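Sprechnotizen: »Vier Dinge auf einem Tisch«
Werkstattabend bei Ukwood, Vortrag Jailson Prado

Einstieg ohne Begrüßungsfolie, gleich loslegen! Frage ins Publikum: Wer hat heute Morgen an einem gedeckten Tisch gesessen? Hände zählen lassen, kurz warten.

Dann meine Geschichte mit dem Tisch meiner Großmutter (kurz halten, höchstens 4 Minuten, sonst werde ich sentimental). Der durfte nie gewachst werden, ohne dass sie danebenstand. Überleiten: Decken heißt auswählen, und ich finde es herrlich, wie wenig man dafür braucht.
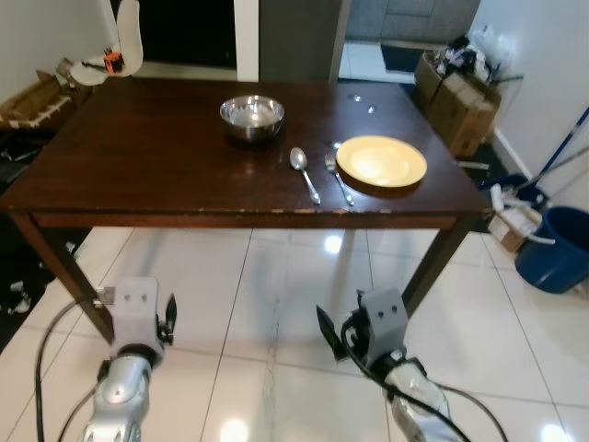

Lesezeit: 2 Minuten

Bild erst mal stehen lassen, nichts sagen. Danach mein Lieblingspunkt: Edelstahl auf rotbraunem, glänzendem Holz! Die Schüssel holt sich die ganze Umgebung in ihre Innenseite, und daneben der blassgelbe Teller, der sich ganz sanft im Tisch spiegelt. Mehr Farbe brauche ich an so einem Platz nicht.

Löffel und Gabel: liegen schräg, fast parallel. Siu-fong Shek würde sie gerade rücken, ich nicht. Hier ruhig streiten lassen, beim Probelauf im Mai wurde das die schönste Diskussion des Abends.

Unbedingt auf die vordere Tischkante zeigen. Abgestoßene Stellen, helleres Holz darunter. Ich liebe solche Kanten! Wer zu Hause so einen Tisch hat: bitte nicht sofort abschleifen. Erst hinsetzen, einmal daran essen, dann entscheiden. (Falls die Frage nach Öl oder Lack kommt: auf die Pause vertagen, Lackproben liegen in der Kiste Yau.)

Übung: Jede Gruppe bekommt Schüssel, Löffel, Gabel, Teller und 7 Minuten. Keine Servietten, keine Kerzen, auch wenn gebettelt wird. Musik leise an.

Danach rumgehen, jeden Tisch würdigen, Fotos nur mit Erlaubnis. Wenn Zeit bleibt, noch die Frage: Wohin mit der Schüssel, wenn ein zweiter Teller dazukommt?

Kontakt: Ukwood Werkstattabende | © 2019 Jailson Prado | Nach oben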